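Senureck Narrow Finger Kit for Parallel Grippers

Category: Gripper accessories
Maker: Hollmann
Sold and supported by: Clondon
Review and notes by Borislav Stan, product page updated Sun 19 July

The Senureck kit is a pair of black curved fingers for small electric grippers. It is made for thin round tools: brushes, pens, swabs, small files. We use it in our own shop for painting tasks, and the views are from the wrist camera during this work.

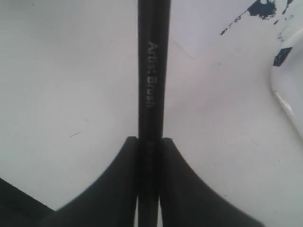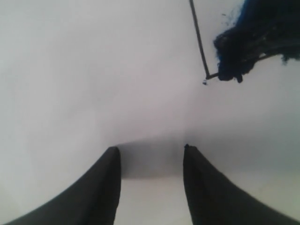
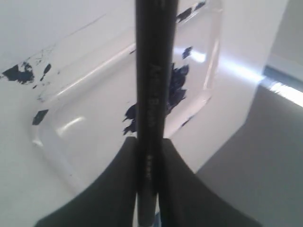 What the kit is for

Many customers write to us that their standard fingers hold a box very well but lose a pencil. A thin handle turns between flat wide pads, and then the tip of the tool is not where the program thinks it is. The Senureck finger is wide at the base and becomes narrow at the tip. The base gives stiffness, and the narrow tip can go into places where a wide pad touches the table or the neighbor part.

An artist brush is a difficult test for this. The handle is not the same thickness along its length, so the place of the grip matters. With our brush I like to close the fingers just below the words "Artist Brush". The printing is then a good reference for the operator, who can compare on the camera picture if the brush was taken at the same height as the last time.

What is in the box

Two fingers, left and right
Mounting screws and a hex key
Adapter plate for the Comgate flange
Printed setup sheet
One pair of spare tip covers

The wrist camera and its bracket are not included. You can order them separately from Clondon.

Technical data

Finger length: 68 mm
Maximum opening with the adapter plate: 30 mm
Smallest handle diameter: 2 mm
Color: black, matte
Warranty: 2 years

Mounting

Take off the old fingers and clean the contact faces. Put the adapter plate first, then the left finger, then the right. Do not tighten the screws fully until you have closed the gripper one time with low force, so the inner edges can find their position. They must be parallel when you look from the camera. After this, teach the zero point again. The whole change takes me seven minutes, but the first time please plan more.

My experience with paint work

I tested the kit with blue paint, a clear plastic tray and a white work surface. White is practical for the camera and you see every spot of paint on it, so keep a cloth near. Low closing force is enough for a brush. More force does not give a better hold, and it can mark the lacquer of the handle.

The weak point is the tip. It is the thinnest part of the finger and it will suffer if the robot drives it into the table. Look at both tips before each shift, and if one is rough or has a notch, change the cover. I would prefer that Hollmann puts two pairs of covers in the box and not only one.

Another remark is about the camera. With a bracket mounted close, the fingers take much space in the lower part of the picture and can be a little out of focus. For me this is acceptable, but if your software must find small objects between the fingers, choose the longer bracket.

Cleaning

Wipe the fingers with a damp cloth when the paint is still fresh. Do not use acetone. Dry paint on the inner edge makes the grip uneven, and you can remove it with a plastic scraper.

Ordering

The kit is in stock and leaves our warehouse in two working days. Spare tip covers are sold in pairs. When you order, please write the model of your gripper in the comment field, and we will check that the adapter plate fits.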